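The laundry room on the third floor of the Hartley building closed in April, and people still knock on Dorothy Ashworth's door to ask about it. She kept the sign-up sheet for 21 years.

Shared laundries were standard in the apartment blocks that went up along Prilidden Street. Hartley had four, one for every other floor. Tenants paid in tokens and argued over the dryers. Then the units got their own hookups, and the rooms began to go.

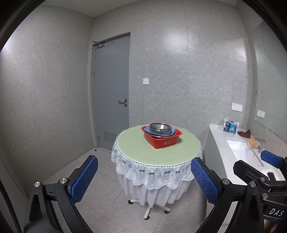 A small tiled room with a round table and a gray metal door.

Melati Liew has studied shared spaces in nearly 55 older buildings. Most owners turn a closed laundry into storage, she says, and a few rent it out as an office. Tenants rarely ask for the machines back. They miss the bulletin board, and the chance of running into someone at nine in the evening.

Ashworth does her wash at home now. "It's quicker," she says. "I used to know who had a new baby - you could tell from the socks."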